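3. Placing and connecting the power strip

Read this section before plugging anything in. If the desk has just been assembled, finish Section 2 first, including the cable tray, as the strip is easier to place once the tray screws are tight.

Before you start

Clear the part of the desktop you plan to use and wipe it with a dry cloth. Keep drinks, plant pots and humidifiers at least 40 cm away from the strip. Check that the wall outlet is within reach of the cable without stretching it. Do not plug the strip into an extension cord or into another strip.

Placing the strip

1. Lay the strip on the desktop with the sockets facing up and the switches toward you.
2. Turn it so the cable leaves on the side nearest the wall outlet. An angled position is fine if it keeps the cable from bending sharply at the collar.
3. Run the cable behind the desk and through the tray. Leave a little slack at both ends.
4. Fasten the cable to the tray with the 2 hook-and-loop ties from the hardware bag. Do not use staples or wire.
5. Set all the switches to off, then plug the strip into the wall.
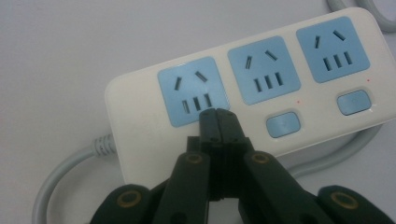

Can the strip stay on the desktop, or does it have to go in the tray?

Either place is fine. On the desktop the switches are easier to reach. In the tray the strip is out of the way, but leave the sockets uncovered and make sure you can still get a hand to the plugs.

Connecting equipment

6. Check that each plug matches the sockets. If it has to be forced, stop and use a different outlet.
7. Push each plug in fully, until no metal shows.
8. Put bulky adapters in the end sockets so they do not crowd the plugs beside them.
9. Turn on one switch at a time and check the equipment connected to it before going on to the next.

Caution: Add up the wattage of everything you connect and compare the total with the rating label on the strip. Heaters, kettles and laser printers should go straight into a wall outlet.

Caution: Unplug the strip at the wall before cleaning it or moving the desk. Turning off the switches is not enough.

Note for the Londuda sit-stand frame: raise the desk to its highest setting before you fasten the cable in step 4, then lower it all the way and watch the cable as it moves. If it pulls tight or catches on a leg — usually the rear left one — undo the ties and allow more slack.

Replacement ties and tray clips can be ordered from the Guthrie parts desk in Ulville. Give the frame number printed under the desktop.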